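Ponia library to stay open until 9 p.m. through the fall

Evening hours return on the upper floor after a summer trial 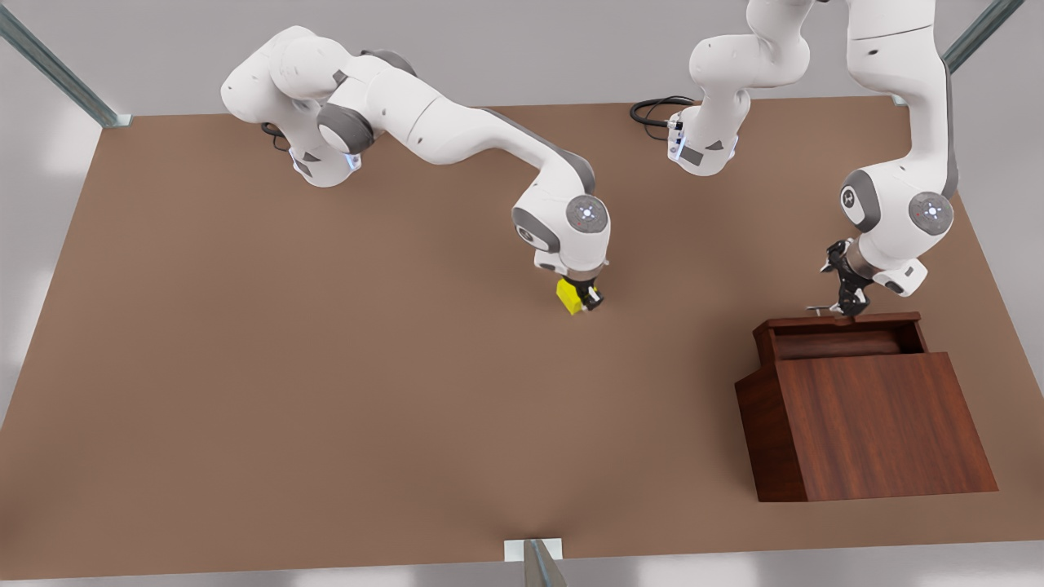 Longer hours start next month

The public library in Ponia will keep its doors open until 9 p.m. on four evenings a week, the town announced on 29 August 2026. The change covers the upper floor only. The children's room downstairs will still close at 6 p.m.

The later hours were first tried in June, when the building stayed open past its usual closing time for 17 evenings. Staff kept a tally at the front desk and recorded 142 visitors on the busiest of them, which fell in the week before high school exams.

"We expected students, and we got them," said Joana Veloso, the head librarian. "We also got people coming off the early shift at the cannery who wanted to read the paper somewhere quiet. I had never met most of them before."

What will be open

Visitors will be able to use the reading room, the periodicals shelves and the public computers until closing. Books can be checked out and returned as usual. The local history collection will not be available after 6 p.m., as those materials have to be requested in person from the archivist.

Study rooms can be booked by phone or at the desk for up to two hours at a time. A booking is held for 15 minutes and then given to the next person waiting. Food is still not allowed upstairs, though drinks with a lid are fine.

The Drustum Street entrance will be locked at 6 p.m. After that time, visitors should use the side door next to the parking lot. The elevator is reached from the same door, and parking in the lot is free in the evening.

Paying for it

The town has set aside money for two part-time evening positions. Both jobs were posted last week and applications go to the library office. The rest of the cost, mainly lighting and heating, will come out of the existing building budget.

Shabnam Tarar, who sits on the town council, voted for the plan but asked for a review before winter. She said heating the upper floor at night could cost more than the summer trial suggested.

"June is an easy month to run a building," she said. "I want to see the bills from a cold one before we call this permanent."

The council will look at attendance and energy use again after the first three months. If the numbers hold up, the hours could be extended to weekends – something Veloso said she would like to see, although no request has been made.

Bus service

Riders on the Srithong line should note that the last bus toward Jernow leaves the library stop at 8:40 p.m., before the new closing time. The bus company has been asked to move that departure back by half an hour. Gwenaël Coste, who handles schedules for the line, said a decision would come with the next timetable.

Until then, the nearest later bus leaves from the train station, a 12-minute walk from the side door.

Library cards are free to anyone who lives or works in Ponia. New cards can be issued at the upstairs desk until 8:30 p.m. on late evenings, with a photo ID and proof of address or employment.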